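4. Preparación y montaje de la mesa

Esta sección explica cómo dejar lista la mesa Flondano antes de cada servicio y cómo colocar los platos de la vajilla Plaradport. Se aplica a las mesas de comedor con tablero de madera clara. Para las mesas auxiliares, consulte la sección 6.

Revisión de mayo de 2024. Texto: Titilayo Briggs. Traducción revisada por Wian Msimang.

4.1 Antes de empezar

Compruebe que la mesa está nivelada. Apoye las dos manos en esquinas opuestas y presione de forma alterna. Si el tablero se mueve, ajuste el pie correspondiente como se indica en 3.4.

Tenga a mano lo siguiente:

Un paño de algodón ligeramente humedecido
Un paño seco que no suelte pelusa
Los platos que vaya a utilizar
Los fieltros adhesivos incluidos en la bolsa Ye, si todavía no están puestos

PRECAUCIÓN: No use estropajos, polvos abrasivos ni productos con amoníaco sobre la madera. Las marcas de estropajo no tienen arreglo con cera y obligan a lijar.

4.2 Limpieza del tablero

1. Retire todos los objetos del tablero. Levántelos, no los arrastre.

2. Pase el paño húmedo en el sentido de la veta, de un extremo al otro. Cruzar la veta deja restos de polvo en el poro y el tablero se ve apagado.

3. Repase los cantos. En el canto delantero se acumula grasa de las manos y suele hacer falta una segunda pasada.

4. Seque de inmediato con el otro paño.

5. Espere 12 minutos antes de apoyar nada encima.

Nota: la diferencia de tono entre las líneas de la veta es propia de la madera y no desaparece con la limpieza. Las piezas servidas a partir de septiembre llevan un barniz algo más mate, pero el procedimiento es el mismo.

4.3 Colocación del plato

El plato llano Plaradport tiene el fondo rebajado y el borde inclinado hacia arriba. Se maneja siempre por el borde.

1. Revise la base del plato con la yema del dedo. Si nota arenilla o una rebaba, límpiela antes de apoyarlo.

2. Sujete el plato por el borde con las dos manos, o con una mano si el pulgar queda por fuera del fondo.

3. Sitúelo sobre la zona donde va a quedar y bájelo en vertical. El plato debe apoyar plano en todo su contorno.

4. Para corregir la posición, levántelo y vuelva a dejarlo. No lo empuje.

5. Si va a poner un solo plato, céntrelo en el tablero. Si va a poner varios, deje 600 mm entre el centro de un plato y el del siguiente.

Con el tablero Flondano de 2100 mm de largo caben tres servicios por lado. El cuarto plato queda demasiado cerca de la pata y el comensal no tiene sitio para las rodillas. Quien necesite más plazas puede montar la extensión Drastbridge, que se pide aparte. 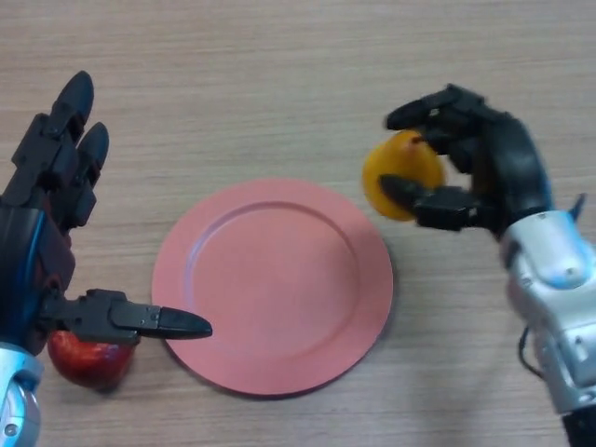 Una vez colocado el plato, no ponga los cubiertos hasta haber terminado con toda la vajilla. Es más cómodo corregir la posición cuando la mesa está despejada, sobre todo en el lado de la pared.

4.4 Comprobación

1. Presione con suavidad dos puntos opuestos del borde. Si el plato cabecea, gírelo un cuarto de vuelta y repita la prueba.

2. Si sigue cabeceando, pruebe con otro plato en el mismo sitio. Si el segundo asienta bien, retire el primero. Si los dos cabecean, el problema es del tablero: revise el apriete de los tornillos según 3.5.

3. Mire la mesa desde el extremo, a la altura de los ojos. Los bordes de los platos de un mismo lado deben quedar en línea.

Nota: en los platos de color mate los roces metálicos se notan más que en los esmaltados. Suelen ser restos del cubierto y salen con bicarbonato y agua - sin frotar en seco.

4.5 Platos calientes

PRECAUCIÓN: No apoye un plato recién sacado del horno directamente sobre la madera. Use un salvamanteles de corcho o de fieltro, con un diámetro igual o mayor que el de la base.

Si aparece un cerco blanco, deje el tablero descubierto una noche. Muchos cercos desaparecen solos al perder la humedad. Si el cerco continúa, aplique el aceite de mantenimiento de la tabla 11 con un paño y siga la veta. Haga antes una prueba en la cara inferior del tablero.

4.6 Recogida

1. Retire primero los cubiertos y los vasos, después los platos.

2. No apile los platos sobre la mesa. Apílelos en la encimera o en la bandeja, con una hoja de fieltro entre cada dos.

3. Recoja las migas con el paño seco y repita los pasos 2 a 4 del apartado 4.2.

Para el almacenamiento de la vajilla durante periodos largos, consulte la sección 7.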